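Open day at Plarano, the people behind our message boards

I've been posting on the Akavo boards since they had one category and a broken search box, so when Plarano opened its doors on 15 June 2024 I took the early train to Movholm.
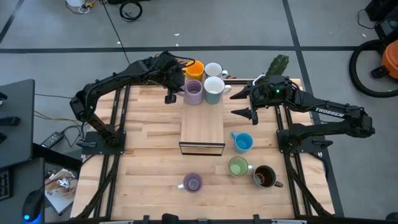 The moderation talk was my favorite part (and the fullest, I sat on a windowsill!). They've had 21 sectors in the topic list since March and want to get down to 15, mostly by folding the tiny ones into Community. I asked about the region filter, which still forgets my choice every time I log in, and got a very frank "yes, we know."

Lunch was dumplings from Tanasarn next door, $8 a box and worth it. Then I tried the new digest emails on a test account and picked weekly, five threads max. They go live for the rest of us after the summer.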